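Home Racing Tracks Breeds Glossary Contact

Pomarholm Cup (harness racing)

2022-02-01 By the Dukik editorial desk
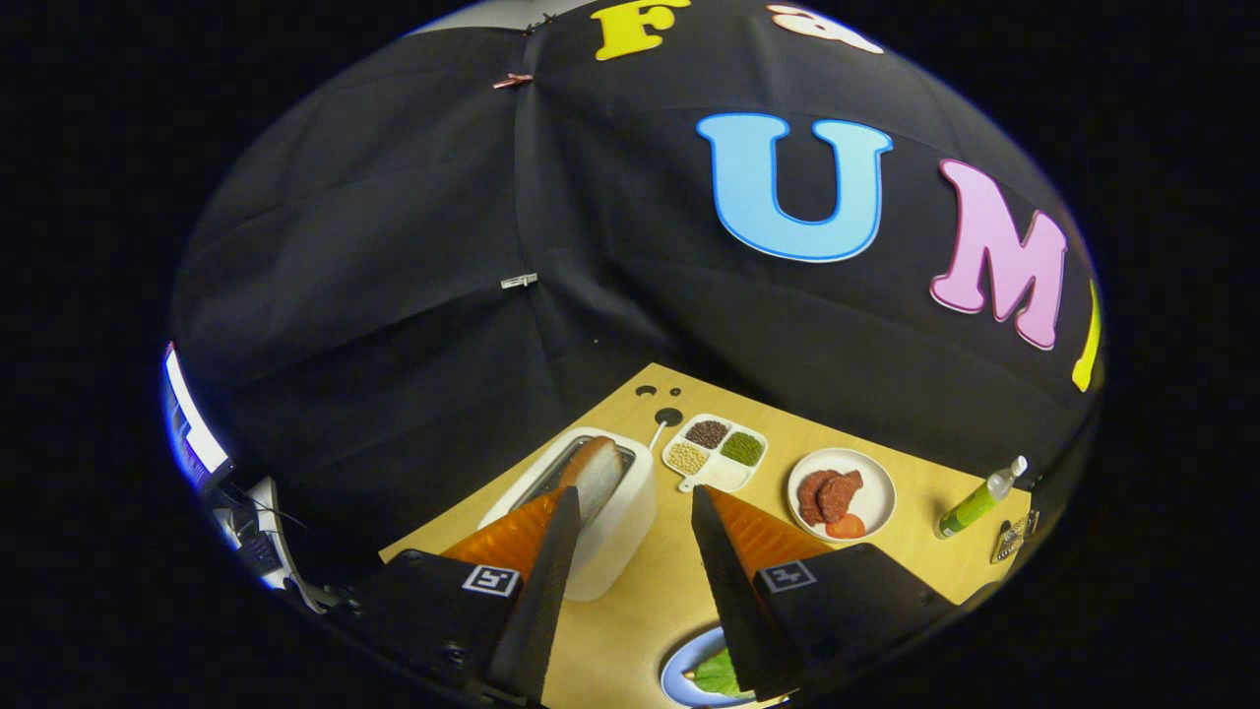
The Pomarholm Cup is a harness race for trotters aged four and up, held each April at the Pomarholm track. It is raced over 2 miles, which makes it one of the longer events on the Valley circuit, where most races are decided over a single mile. Horses pull a two-wheeled sulky and must stay at the trot for the whole distance.

Track

The Pomarholm track is a half-mile oval with a surface of crushed stone over a clay base. Cup runners complete four full laps. The turns are lightly banked, and the home stretch is short by the standards of the circuit, so horses sitting well back at the last turn seldom get up to win. A passing lane was added along the inside of the stretch when the surface was rebuilt. It may be used only on the final lap.

The stable area lies behind the back stretch and has 40 stalls. Horses shipped in for the Cup are expected to arrive the day before the race and are kept under supervision until they leave for the paddock.

Format

The race is limited to 12 starters. If more horses are entered, the field is reduced by two elimination heats over one mile, held a week earlier at the same track. The first 6 finishers in each heat go through to the final. Winners of the heats draw for the inside post positions, and the remaining places are drawn from all the other qualifiers.

A mobile starting gate is used. Eight horses line up behind the gate and the other four start from a second row. Trailing positions are considered less of a handicap here than in a mile race, as there is more time to move up. The post closest to the rail in the second row has a fairly good record for this reason.

Until the surface was rebuilt, the Cup used a standing start, with horses circling into place behind tapes. Frequent false starts led the track to give this up. A few of the smaller races on the same card kept the standing start for several seasons afterward.

Rules on breaking stride

A trotter that breaks into a gallop must be pulled back to the trot as soon as possible, and must lose ground while doing so. A driver who gains ground during a break will have the horse placed behind any runner it passed. A horse that is still galloping at the finish line is placed behind any trotting horse that was lapped on it at the wire.

Cup conditions add one further rule. A horse that breaks three times is disqualified, even if it lost ground each time. The rule applies in the final only – the elimination heats are run under the general rules of the circuit.

Kartha Stakes

The main supporting race is the Kartha Stakes, a one-mile event for three-year-old fillies. It is named after the Kartha farm, which bred trotters on land next to the track before the present grandstand was built. The Stakes was first run as a late addition to the program and was moved ahead of the Cup when it began to draw full fields. Several fillies have come back a year or more later to contest the Cup itself, though the step up in distance has proved hard for most of them.

Entry and conditions

Owners pay an entry fee of $400, half of which is returned if the horse is eliminated in the heats. Horses must have started at least twice in the current season and must hold a qualifying mark from an approved track. Geldings and mares are eligible on the same terms as stallions. Mares receive no allowance in post position.

Attendance and coverage

The grandstand is small, and most spectators stand along the rail between the last turn and the finish. Admission on Cup day includes the paddock area, which closes to the public shortly before the main race. Results and lap times are published by the track the same evening. Older results are incomplete, and for some of the early runnings only the winner is known.

See also: Kartha Stakes, Valley circuit, Standing start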